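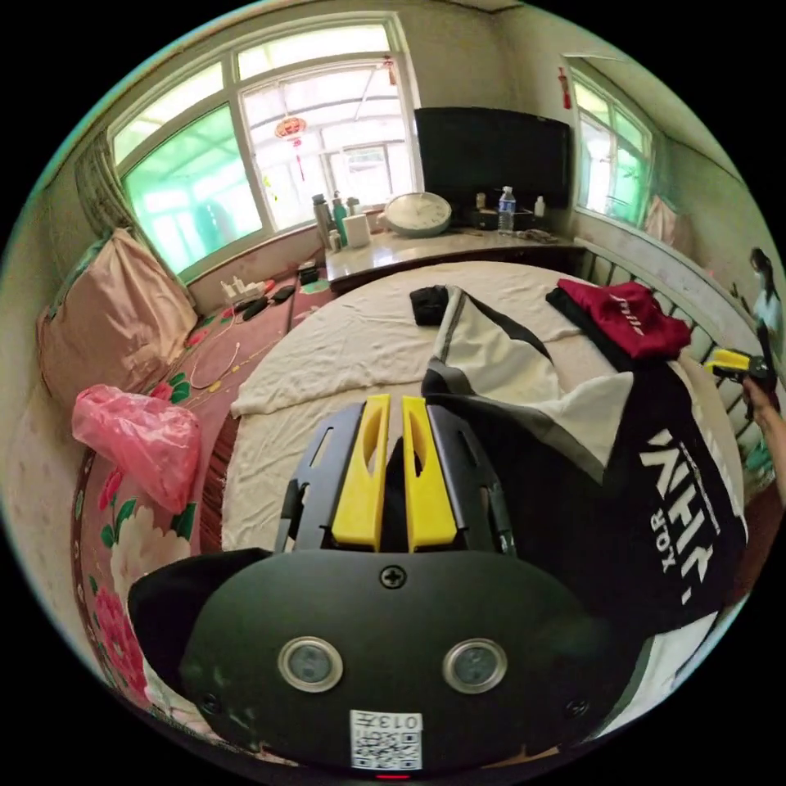
The first thing Olga Ocampo wants me to know is that she was never any good. She played left back for two seasons in the fourth tier, scored once, and the goal was later credited to the defender it bounced off. "I wrote to the league about it," she says. "They wrote back, too, which was more than I deserved. It said no."

Ocampo is now head of the under-21 side at Starkmont, a club with a main stand on one side of the field and a supermarket parking lot on the other. Four of her former players started for the first team last month. Two more have been sold, one of them for enough money to fix the drainage. She brings up the drainage three times while we talk and the player's fee not at all.

We meet in the canteen, after training, at a table with one short leg. She has a notebook, a banana and a phone that she turns face down whenever it buzzes, which is often. January is four months off but agents, she says, have no sense of season.

"They all have a kid who is the next somebody. I ask them, does he head the ball? Long silence. Then they tell me about his Instagram."

The kid everyone wants to talk about at the moment is Zúñiga, the 18-year-old midfielder who came on against Pradent with 20 minutes left and changed the game so completely that the home fans started leaving to get ahead of the traffic. There have been articles. There has been a song, though it struggles with his name. Ocampo has watched the match again and has notes.

"He gave the ball away for their second chance," she says. "Everybody forgets it because their striker fell over. If the striker stays on his feet, maybe it's 2-2 and you're here asking me what went wrong with him."

Did she tell Zúñiga this?

"Of course. He said, 'But the striker fell over.' So he'll be fine as a journalist."

She likes him, for the record. She likes him so much that she has spent most of the past year arguing that he should play less. When he was 16 the first-team staff wanted him on the bench for a cup tie, and Ocampo drove to the manager's house to object. The manager was out. She explained her position to his wife, who agreed with her, and Zúñiga played for the under-21s that weekend in front of 128 people, in sleet.

"He was terrible," she says, with real warmth. "Wonderful. He was so bad. He had to walk off past all of them, and past his mother, and come back to training after. You can't teach that on a whiteboard."

The manager in question is Pascual Barrientos, who joins us halfway through with a coffee and the look of a man who has been told to. Barrientos played 398 league matches as a center half and moves as if he remembers each one in his knees. He confirms the story about the house.

"My wife said a woman had been by and I was wrong," he says. "I asked about what. She said, 'The boy, and also in general.'"

The two of them have worked together for six years and disagree about nearly everything, including how long it has been. (Barrientos says five. Ocampo looked it up.) He thinks young players learn by being thrown in. She thinks that people who say this are remembering the ones who floated. He thinks a defender should be at least 6 feet tall. She has sent him three full backs in a row who aren't, and he has picked all three.

"They're quick," he admits.

"They're short and quick," says Ocampo.

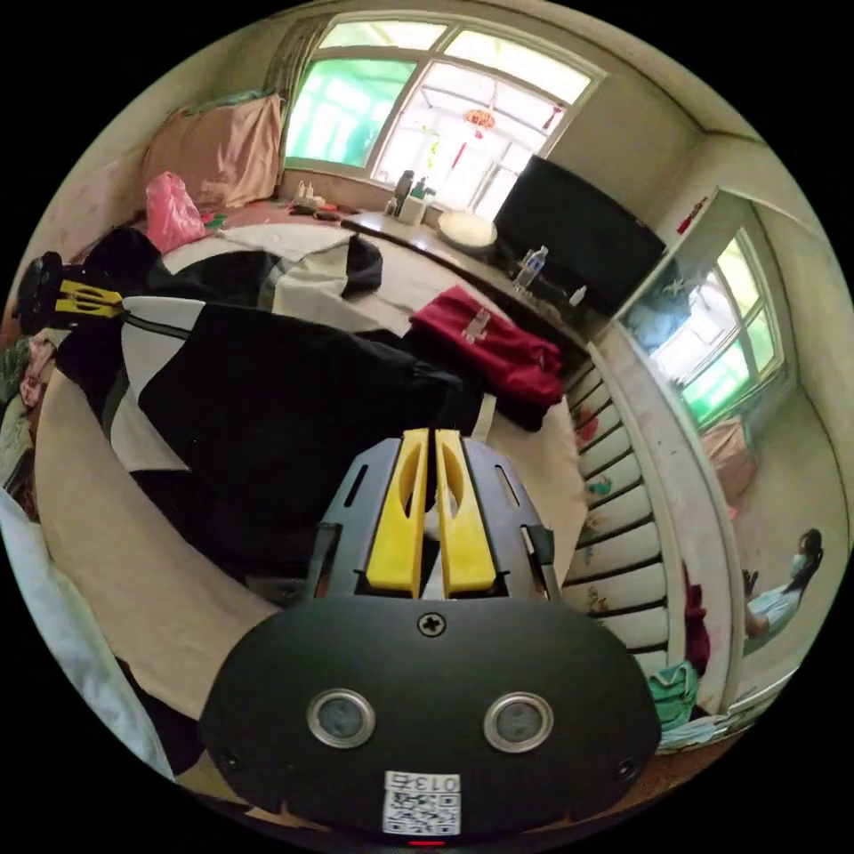
What they agree on is the loan system, which they both hate and both use. Last season Starkmont sent a goalkeeper named Wadetti to a club two divisions down, for experience. He got it. His new team lost their first seven, and Wadetti faced more shots by the fall than he had in the whole of his youth career. Barrientos called him every week to keep his spirits up. Ocampo called him every week to ask about his feet.

"His positioning on crosses, I mean," she says. "His feet were in the wrong place. I wasn't worried about his spirits, he's a goalkeeper, they don't have the normal kind."

Wadetti came back in May ten pounds lighter and a good deal louder. He's now second choice and, on the evidence of the last two home games, closing on first. Barrientos won't be drawn on this. Ocampo will, at length, until Barrientos puts his cup down rather hard and she moves on to the under-18s.

I ask about the ones who don't make it, because you have to, and because the numbers are what they are. In her time Ocampo has let go of far more boys than she has sent upstairs. She does it in person, in the small office by the boot room, with the parents there if they want to be. She used to have a speech. One father asked her to stop in the middle of it, and she has gone without one ever since.

"Now I say it in the first sentence. You're not getting a contract. Then I shut up and they can shout if they like. One of them asked could he still come to training through the end of the season and I said sure. He came to every session. He's a physical therapist now. He did Pascual's knees."

"He hurt me a great deal," says Barrientos.

There is a home game against Pradent's reserves coming up, and Ocampo would like people to come to it. The record crowd for an under-21 match at Starkmont is 3,075, set on a night when the floodlights failed at two other grounds and there was nothing else to go to. She doesn't expect to break it. She'd settle for enough noise that her center backs have to shout at each other, as they've both been raised too politely and tend to let the ball drop between them while each waits for the other to go first.

Will Zúñiga be playing?

Barrientos says he's needed with the first team. Ocampo says that hasn't been decided. Barrientos says he's fairly sure it has, and that he was the one who decided it. She writes something in the notebook, underlines it and asks him whether his wife is home this evening.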